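Comunidad Brustero > Vivienda y reformas > Techos y aislamiento

Techo de madera pintado de blanco: amarillea en los nudos y hay mucho eco. ¿Qué hago primero?

Publicado por Florence Fraser el 19 de noviembre de 2024
Etiquetas: techos, pintura, madera, acústica, vigas vistas
Seguir esta consulta Compartir Denunciar

Hola a todos. Primero pido disculpas por mi español, llevo seis años en el país pero las palabras de la construcción todavía no las tengo bien. Si escribo algo raro, por favor corríjanme.

Alquilo con dos compañeras un local grande en la planta alta de un antiguo almacén. Lo usamos como espacio de trabajo compartido. El techo es de madera, con vigas y viguetas a la vista, y todo está pintado de blanco. El propietario nos dijo que lo pintó en el mes de mayo, antes de alquilarlo, con dos manos de pintura plástica normal. No sabe decir si puso debajo alguna imprimación. Yo creo que no.

Tengo dos problemas y quisiera saber en qué orden resolverlos.

El primero es el color. En muchas partes de la madera aparecen unas manchas redondas, entre amarillo y marrón, donde están los nudos. Al principio pensé que era agua, y subí con la escalera para tocar. La madera estaba seca y las manchas no crecen después de la lluvia. Una vecina me dijo que es la resina, que sale a través de la pintura. Ya probé a pintar encima una mancha pequeña con la misma pintura blanca y en pocas semanas volvió igual.

El segundo es el ruido. Cuando una persona habla por teléfono en un extremo, en el otro se entiende todo. El suelo es duro, una de las paredes es de ladrillo visto y tenemos pocas cosas blandas.

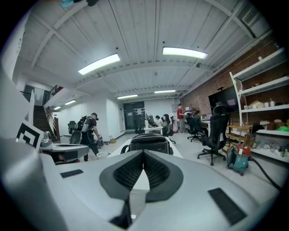 He leído que se pueden poner placas absorbentes entre las viguetas, y eso me gusta porque las vigas quedan a la vista. Pero tengo miedo de tapar la madera manchada y de que después haya que quitar todo para pintar. También he leído que la madera debe respirar y no sé si esto es verdad o es una cosa que se repite.

Mi presupuesto para materiales es de 3.227 euros, entre pintura y acústica. El trabajo de pintar lo haríamos nosotras. La colocación de las placas puede ser que la encarguemos, depende de la dificultad.

Entonces, lo que necesito saber: si hay un producto que bloquee los nudos sin quitar toda la pintura anterior; si es mejor pintar antes de colocar las placas o si da lo mismo; y si las placas entre viguetas sirven de verdad o conviene colgar paneles verticales. El contrato nos permite pintar, y para fijar cosas al techo tenemos que pedir permiso por escrito.

Muchas gracias por su tiempo y por la paciencia de leer hasta aquí.

2 respuestas Ordenar por: más votadas

Gallell
Miembro de la comunidad Ámbito: pintura y restauración

Hola, Florence. Tu español se entiende muy bien. El mío tampoco es de nacimiento, así que entre los dos nos arreglamos.

Tu vecina tiene razón en lo de los nudos. La pintura plástica es al agua y no retiene las sustancias del nudo. Puedes dar siete manos y la mancha vuelve. Lo que necesitas es una imprimación bloqueadora. Existen tres familias: las de goma laca, las sintéticas con disolvente y las que son al agua. Para nudos resinosos yo prefiero la de goma laca. Seca muy rápido y agarra sobre pintura vieja si está limpia y firme. El olor es fuerte durante la aplicación, por eso hay que hacerlo con las ventanas abiertas, con mascarilla para vapores orgánicos y sin nadie trabajando en la sala. Tampoco puede haber llamas ni estufas encendidas, porque el disolvente es inflamable.

No hace falta quitar toda la pintura. El procedimiento que yo seguiría:

Comprobar que la pintura actual está bien adherida. Haces un corte pequeño en cruz con un cúter, pegas cinta de pintor buena, aprietas y tiras. Si la cinta sale limpia, puedes continuar. Si salen escamas, esa zona hay que rascarla.

Lavar el polvo y la grasa con un trapo húmedo y un poco de detergente neutro, aclarar y dejar secar hasta el día siguiente.

Lijar suave los nudos con grano 120. Si hay resina blanda o pegajosa, se retira con espátula y después se limpia con alcohol. Si el edificio es antiguo, antes de lijar conviene descartar que las capas de abajo tengan plomo. Venden pruebas sencillas en las tiendas de pintura.

Aplicar la bloqueadora sobre cada nudo, sobrepasando un par de dedos el borde de la mancha. Una segunda mano cuando la primera esté seca. Después, pintura mate en toda la superficie. Si pintas solamente los nudos, se van a notar como parches, y en un techo blanco con luz lateral se ve mucho.

Sobre el orden: primero la pintura y después las placas, sin duda. Trabajar con brocha entre placas ya colocadas es muy incómodo y se manchan. Además yo esperaría unas semanas entre una cosa y otra, para ver si algún nudo vuelve a salir.

Lo de que la madera debe respirar se repite mucho y de manera poco exacta. La madera toma y suelta humedad del ambiente. Una capa de imprimación por la cara interior no la va a estropear si el local está ventilado y la cubierta no tiene filtraciones. Lo que sí la estropea es el agua atrapada. Si un día ves una mancha con el borde oscuro y de forma irregular, lejos de un nudo, entonces hay que mirar el tejado.

De acústica no sé lo suficiente y prefiero no opinar.

¿Te resulta útil esta respuesta? Sí No

Nagano
Miembro nuevo

yo puse en mi taller espuma de esa de picos, pegada con cola en el techo, y el eco bajó algo. Pero se despega con el calor y se pone fea y amarilla. No la compraría otra vez. Tampoco sé si es buena para el fuego, mejor preguntar. Las placas de lana que venden ahora son más caras pero se ven más serias. También una alfombra grande ayuda, y las cortinas.

¿Te resulta útil esta respuesta? Sí No

Comentarios

Florence Fraser: Gracias a los dos. Gallell, hice la prueba de la cinta en varios puntos y salió limpia, menos junto a una ventana, donde se levantó un trozo pequeño. Voy a rascar allí. Una duda: ¿la goma laca se puede dar con rodillo o solamente con brocha?

Gallell: En los nudos, brocha. El rodillo deja poca carga y gastas mucho producto en la lana del rodillo. Compra brochas baratas, porque limpiarlas lleva alcohol y tiempo. Mira la ficha técnica del fabricante para la limpieza, que no todas usan lo mismo.

Nagano: y tapa bien las mesas, que gotea.

Florence Fraser: Entendido. Ya escribí al propietario para el permiso de las placas. Me pide la clasificación de reacción al fuego del material, así que la espuma queda descartada. Si alguien ha usado paneles verticales colgados de las vigas, me interesa saber qué distancia dejó entre ellos.

Consultas relacionadas
Manchas de nudos en un friso de pino ya pintado
Cómo saber si una viga tiene carcoma activa
Imprimación Bosamow sobre barniz antiguo: ¿hay que lijar?
Qué tipo de blanco elegir para un techo con poca luz natural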